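Updates > Resident Services > Water Meters

Kavanagh Water District
2018-06-24 · 7 min read

1/ The Kavanagh Water District will begin replacing residential water meters in the Wulline service area next month. This thread sets out what account holders need to know before their appointment.

12 replies · 51 shares

2/ The program covers 831 homes. Most of the meters in these homes were installed when the Wulline main was first laid and have reached the end of their service life.

3/ Each household will receive a letter with a two-hour appointment window. Letters are mailed to the billing address on file. Tenants whose landlord receives the bill should ask for the appointment details directly.

4/ An adult must be present for indoor meters. For outdoor meters no one needs to be home, but the lid of the meter box must be clear of soil, mulch, parked vehicles and stored items.

5/ Water will be shut off during the work. Residents who depend on water for medical equipment should call the service desk before the appointment so that a temporary supply can be arranged.

4 replies · 10 shares

6/ After the new meter is in place, run the cold tap in the bathtub for several minutes. Cloudy water is usually trapped air and will clear. Please do not run the dishwasher or washing machine until it has.

7/ The customer's side of the line remains the customer's responsibility. If the installer finds a shutoff valve that does not close, the work will be rescheduled and a written notice left at the property.

8/ Installers carry a photo badge and a work order showing the street address. They do not accept payment of any kind. Residents may ask to see both documents before opening the door.

9/ Homes on Akitham Road and Grostonska Lane were surveyed in February and will be scheduled first. The remaining streets follow in the order printed on the back of the letter.

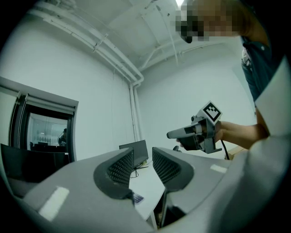 10/ Will the new meter change the rate on my bill? Rates are set by the board each year and are the same for old and new meters. An older meter may have recorded less water than was used, so the billed volume can rise — the price per gallon will not.

7 replies · 7 shares

11/ The final reading from the old meter will appear on the next bill beside the first reading from the new one. Account holders who wish to dispute a final reading should write to Cillian Mac Mathúna, Customer Accounts, within 51 days of the bill date.

12/ Appointments may be moved once without charge. Requests can be made by phone or at the front counter — please have the account number ready.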